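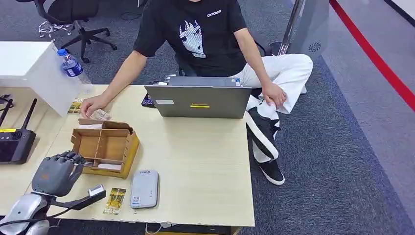 *Laptop and compartment box on the table, Esgate.*

## Condensate drains on wall units: what changed in June

Most of the water complaints logged at Esgate over the cooling season come back to the condensate line. The indoor coil runs below the dew point of the room air, water collects in the tray, and it has to leave by gravity unless a pump is fitted. A wall unit in a humid room can produce about 5 litres in a long day's running. Any restriction in the drain shows up as a drip from the front edge of the casing, usually at the end furthest from the outlet.

From June the following applies to all new wall units and to any existing unit where the drain is altered.

**Fall.** The drain is to fall continuously from the tray outlet to the point of discharge. A dip of even a few millimetres holds water, and sludge settles there. Clip the pipe at intervals of no more than 500 mm on horizontal runs. The old allowance of 900 mm remains for vertical drops only.

**Traps.** Where the line joins a foul or waste pipe, fit a waterless trap. Water traps dry out over the winter months when the unit is heating only, and smells are then drawn back into the room by the fan. Lines that discharge outside over a gully need no trap, but the open end should be left clear of the standing water level.

**Insulation.** Insulate the drain wherever it passes through a roof space or a boxed-in section. Sweating on the outside of the pipe has been reported as a leak more than once, and in two of those cases the tray was taken down before anyone checked the outer wall of the pipe.

**Pumps.** The Fliment pump is now the standard fit where gravity drainage cannot be arranged. The float switch must be wired to stop cooling on high level. Wiring it to an alarm alone is no longer accepted. Test by filling the reservoir slowly from a jug with the unit in cooling mode, and record the result on the job sheet.

### Servicing

The stores list now shows 1,085 fittings under drain parts, a good many of them old sizes. Please use up the straight couplers before ordering more. Elbows from Domínguez are a slightly tighter fit than the previous ones and should be pushed home dry – no sealant – then checked with water.

At each annual service:

- lift out the filters and check the tray for slime
- flush the line from the tray end with clean water
- confirm flow at the discharge point
- clean the pump float, where fitted

Do not blow the line through from outside. It pushes debris back into the tray and can lift the outlet spigot.

Units on the Zonora site have shared drain stacks and are covered by a separate sheet. Flush the top floor first and work down. The sheet is being revised for the new trap and will go out with the next issue.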